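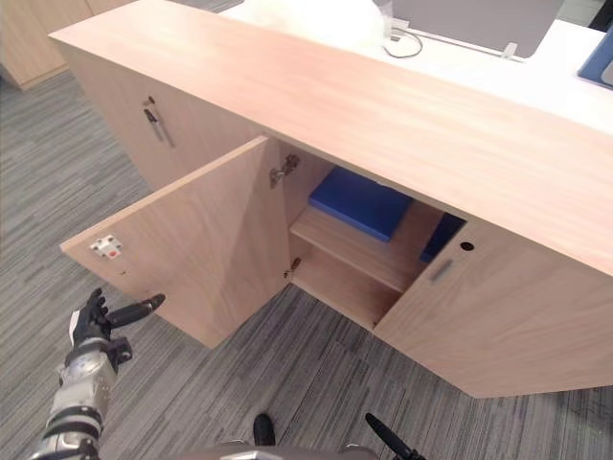

Low cabinet, one door open.

From: Heidrun Pichler
To: trander-players
Date: 17 December 2025
Subject: Re: [trander-players] Lellska expansion, is it worth it?

Severyn Hladun wrote:

> Has anyone here finished the Lellska expansion yet? I've got time off
> over the holidays and I'm trying to decide between that and starting
> the base game over on Grim. My save is at 121 hours, level cap, every
> bounty done except the lighthouse one, which I refuse to do on
> principle. I hear the new area is small. I also hear the boats are
> back. Please tell me the boats are not back.
>
> Also, does the old gear carry over or do they take it all away in the
> first ten minutes like last time?

Severyn,

The boats are back. I'm sorry you had to find out from a mailing list.

They do handle better than in the base game, in the sense that a shopping cart handles better than a piano. You can turn now. You can also stop, provided you made the decision some time ago. There are two long boat trips in the main story and the second has archers on both banks, so bring the heavy shield and something to eat in real life.

On gear: you keep it, sort of. Everything above tier four gets "attuned" when you cross the strait, meaning the numbers go down and the glow changes color. My Zavura bow went from being the best thing I owned to being a rather nice stick. It climbs back up if you feed it salt iron, and you'll be swimming in that after the quarry. Don't sell your old armor to the ferryman. He pays badly and there's no buyback, and I say this as a woman who now owns one glove.

As for the size, yes, the map is small. I didn't mind. The base game had all that empty moor where you'd ride for five minutes and meet a goat. Lellska is one town, the quarry, the marsh and the caves under the marsh, and they've packed it properly. I rolled credits with most of the caves still to do, and went back for them because I wanted to – I can't say that about any of the caves in the base game.

The final boss is Kuzmenko. I don't think that's a spoiler when he's on the loading screen with a sword bigger than the logo. Second phase he stops blocking and starts running, and all the advice on the forums about parrying him goes out the window. Stay on his left, keep the pillars between you, and save your flasks. He hits for 705 on normal if the overhead connects. I had 690 health the first time we met, so it was a short conversation. I went away, put everything into vigor and came back a ruder person.

The bad stuff: fast travel is locked until you've done the marsh, the new music loops too soon in town, and the crafting menu still forgets where you were every time you make an arrow. One arrow, back to the top. One arrow, back to the top. I made a lot of arrows. The patch notes claim 2,077 fixes and I would love to meet the person who decided that one could wait.

If it were me I'd play Lellska first and leave Grim for January. Starting over on Grim in December just means spending your time off being killed by the tutorial wolf. I did it last year and my family still brings up the language.

And do the lighthouse bounty. You get a lantern that works in the caves, and without it you'll be doing the whole bottom level by the light of your own fire spells. Principles are all very well but it is extremely dark down there.

Is anyone else on the list playing on the handheld? Mine drops to a slideshow whenever it rains in the marsh, and it rains in the marsh. I've already turned shadows down to low. If there's a setting I've missed, tell me where it is.

Heidrun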